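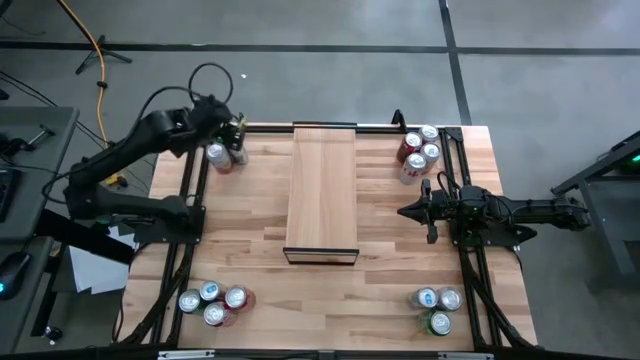
## Oiling a butcher-block top

Butcher block dries out over the winter, so I oil mine every February.

1. Clear the top and wipe it with a damp cloth. Let it dry overnight.
2. Sand with the grain using 120 grit, then 220. Vacuum up the dust.
3. Pour on a little mineral oil and spread it with a cotton rag. Do the end grain twice.
4. Wait 55 minutes and wipe off whatever is left.
5. Repeat until the wood stops taking oil. Mine needed 4 coats.

Lay used rags flat outside to dry before throwing them out.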